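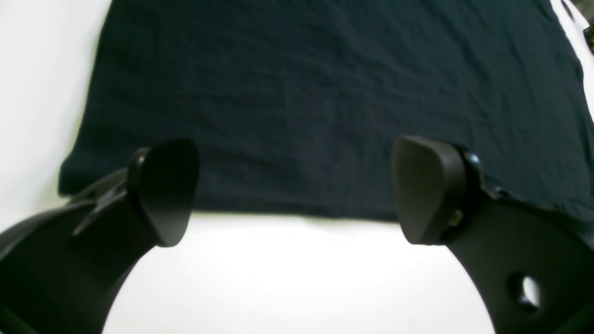

Line-drying shirts at low humidity

15 June 2026

I moved the drying line from the basement to the back porch in October, mostly to get the moisture out of the house, and I have been logging the results since then. The porch faces north and has a roof but only two walls, so the clothes get moving air and very little direct sun. Dark cotton fades in sun faster than I would like, and a shaded line fixes most of that.

The method is simple. I weigh each shirt dry, weigh it again when it comes out of the washer, and then weigh it on the line every half hour until the number stops dropping. The scale is a Salby hanging scale that reads to the nearest gram. A medium cotton T-shirt from my drawer weighs 137 grams dry. The spreadsheet now has 3257 rows, many of them duplicates from the weeks when the logger wrote every reading twice. I have not cleaned those out yet.

Spin speed matters more than anything I do afterward. The washer, an older Wada front loader, has a high spin setting that I avoided for years on the theory that it was hard on seams. I have seen no seam damage so far. The high spin leaves far less water in the cloth, and every gram removed by the drum is one the air does not have to carry off.

Airflow comes next. A shirt hung by the hem with the body open dries faster than one folded over the line, where the doubled layer stays damp long after the rest is done. Collars and side seams are always last. If a shirt feels dry at the chest, I check the collar before taking it down. Spacing helps as well, and I leave a hand's width between items even when that means a second round.

Temperature turned out to be less useful than I expected as a predictor. Dew point tracks drying time much better. On a cool day with dry air, a shirt can finish in 2 hours. On a warm, sticky day the same shirt can take up to 6, and towels may have to come inside overnight.

Wrinkles are the remaining problem. A tumble dryer relaxes the cloth as it moves, and a line does not. Two hard shakes before hanging take out the larger creases. The fine ones stay, and I have stopped ironing anything I wear under a sweater.

The line itself is a Zirnuver retractable, which sags under a full load. I am replacing it with fixed steel cable and a turnbuckle, and I will post the tension figures once it has held a few loads of towels.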